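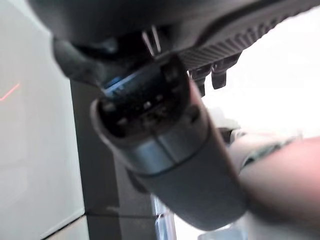
Fig. 1. Grey cylindrical connector with a dark, recessed end face.

Unit 2: Product Interfaces and Retail Packaging
Instructor: Efren Macapagal

This unit examines how manufactured goods are standardized, and what standardization costs the firms that adopt it. Students should complete the Kopecký reading before the seminar and bring written notes.

2.1 Compatibility as a business decision
A firm that adopts a shared standard gives up some control over its customers. A firm that keeps its own design must carry the full cost of tooling, spare parts and training. The Wevard case illustrates the second position. Wevard maintained 16 fittings across its product line, each with its own supplier contract. When the line was reviewed, management found that small orders were being placed at high unit prices and that stock was held in several warehouses at once.

Students should be able to define the following terms: switching cost, installed base, economies of scale, lock-in.

2.2 Packaging and the shelf
Packaging must satisfy the producer, the carrier, the retailer and the buyer, whose interests often differ. Retailers favor containers that stand upright in even rows. Producers favor shapes and colors that set their goods apart. In the Vultberg exercise, students will plan a display of 800 units under a fixed budget and defend their choice of container in writing.
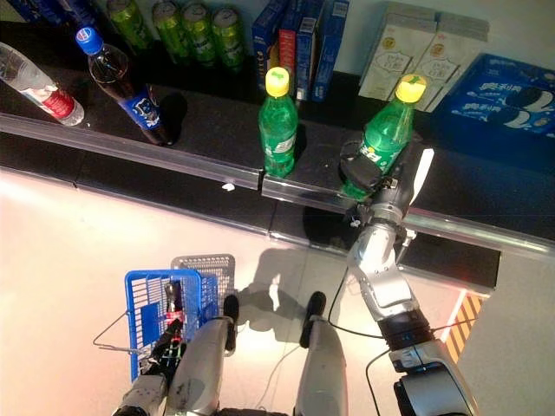 Fig. 2. Bottled drinks at a low black supermarket shelf with a transparent price rail.

Color deserves separate attention. The Irari reading argues that buyers learn a category's colors early and are slow to accept a change - a claim that should be tested against the sales tables in the appendix.

Assessment
The written exercise counts for 25 percent of the unit grade. Submissions are due at the start of the final seminar in March. Late work requires prior approval from the instructor.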